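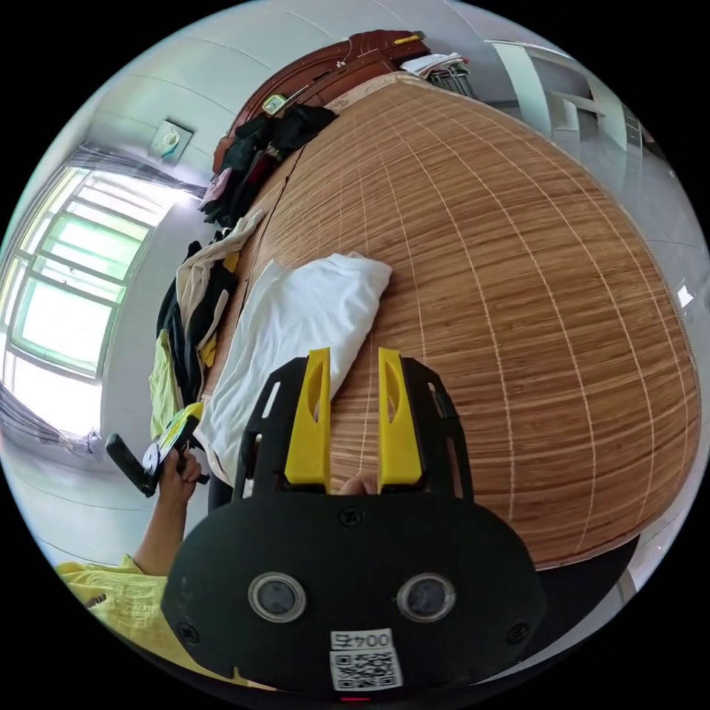 Ostthorpe, le 22 décembre 2022 – Tresen, fabricant de ferrures pour l'ameublement, annonce la mise au catalogue de Pant, une coulisse à sortie totale pour tiroirs de grande largeur. La gamme s'adresse aux agenceurs, aux menuisiers et aux fabricants de meubles en série. Elle couvre les tiroirs de commode, les meubles bas de cuisine et les rangements de chambre. Pour un lit comme celui que l'on voit en photo, la version basse se monte sur un caisson latéral coulissant, à condition que la hauteur libre sous le sommier permette le passage de la façade. Les autres versions se fixent sur les côtés du caisson, à fleur du chant avant ou en retrait lorsque la façade est encastrée.

Pant se compose de trois profilés en acier profilé à froid, guidés par des cages à billes. La charge dynamique admissible est de 66 kg par paire, répartie uniformément sur le fond du tiroir. La longueur nominale maximale est de 800 mm. Au total, 12 longueurs sont proposées, toutes disponibles à gauche et à droite sous une seule référence de paire. Les perçages de fixation suivent la trame usuelle des panneaux pré-percés ; des trous oblongs complémentaires autorisent le calage avant serrage définitif.

Le réglage de la façade s'effectue sans dépose du tiroir. Une molette placée sous le fond commande la hauteur, avec une course de 2 mm de part et d'autre de la position neutre. Le réglage latéral utilise une vis excentrique accessible par l'avant, tiroir ouvert. L'inclinaison est corrigée par un coin arrière, à régler en dernier. Les deux côtés doivent être ajustés de façon symétrique ; un écart entre la droite et la gauche entraîne un défaut de parallélisme sensible en fin de fermeture.

L'amortisseur est intégré au profilé intermédiaire. Il s'agit d'un vérin à huile dont la force de freinage varie selon la vitesse d'entrée, de sorte qu'un tiroir peu chargé se ferme complètement. Le module est clipsé et peut être remplacé séparément. Une variante à ouverture par pression, destinée aux façades sans poignée, est proposée sur les mêmes longueurs. Elle n'est pas compatible avec la barre de synchronisation de première génération.

Les profilés reçoivent le traitement Sisulen, un dépôt de zinc lamellaire suivi d'une couche de finition sans chrome hexavalent. Tresen appliquait jusqu'ici ce traitement à ses seules charnières pour locaux humides. Son extension aux coulisses a demandé une modification des tolérances du chemin de roulement, l'épaisseur du dépôt réduisant le jeu disponible pour les billes. 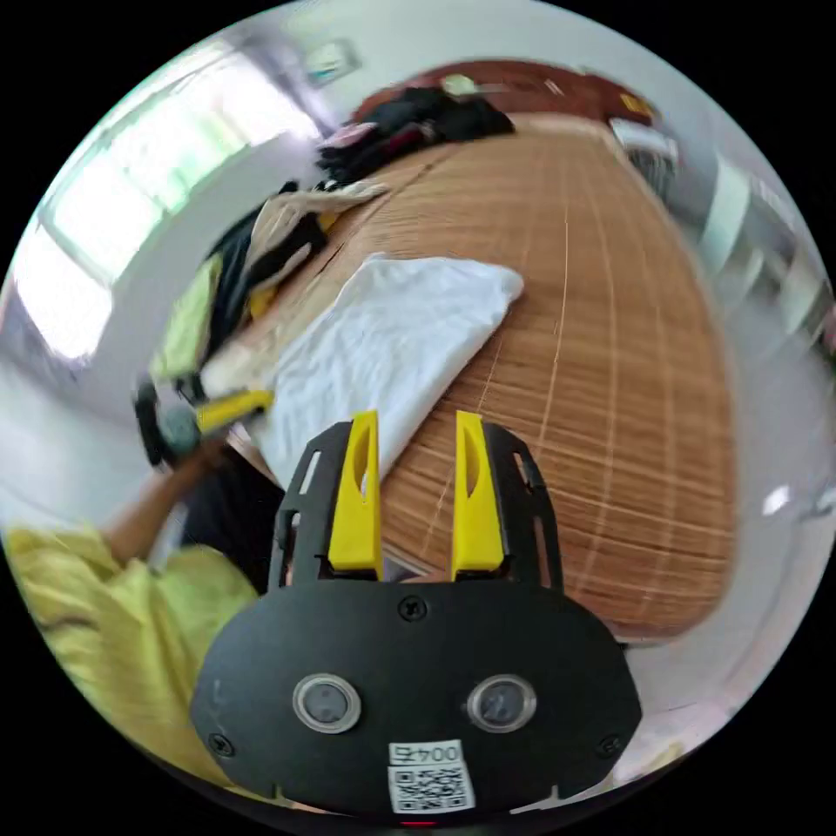
Grande table recouverte d'une natte à fines lattes de bois brun orangé.

« Le point délicat était le jeu latéral en position ouverte », précise Uldis Urbonaitė, responsable du développement des ferrures chez Tresen. « Sur un tiroir large, un déplacement faible à l'arrière se traduit par un écart nettement plus grand en façade. Nous avons allongé la cage à billes du profilé intermédiaire et déplacé la butée. La cote d'encastrement reste celle de la série précédente, et un meuble existant peut donc être rééquipé sans nouveau perçage. »

Pour les tiroirs dont la largeur dépasse la longueur de coulisse, Tresen préconise la barre de synchronisation, livrée séparément. Elle se coupe à dimension et s'emboîte dans les pignons latéraux. La coupe doit être d'équerre et ébavurée. Le fond du tiroir doit par ailleurs être rainuré ou vissé ; les fonds simplement agrafés ne sont pas couverts par la garantie.

Conditionnement et disponibilité

Les coulisses Pant sont livrées par paire, avec vis et gabarit de perçage en carton, ou en emballage industriel sans visserie. Les coulisses à amortisseur sont disponibles dès à présent au départ de l'entrepôt d'Ostthorpe. La variante à ouverture par pression est livrable sur commande. Les fiches techniques, les plans de perçage et les modèles pour logiciels de conception sont transmis aux clients professionnels sur demande. Les tarifs sont communiqués par les distributeurs.

À propos de Tresen

Tresen conçoit et fabrique des coulisses, des charnières et des compas de relevage pour le meuble et l'agencement intérieur. L'entreprise a son siège à Ostthorpe, où sont regroupés le bureau d'études, l'atelier de profilage et la ligne de traitement de surface.

Contact presse : Tresen, service communication, Ostthorpe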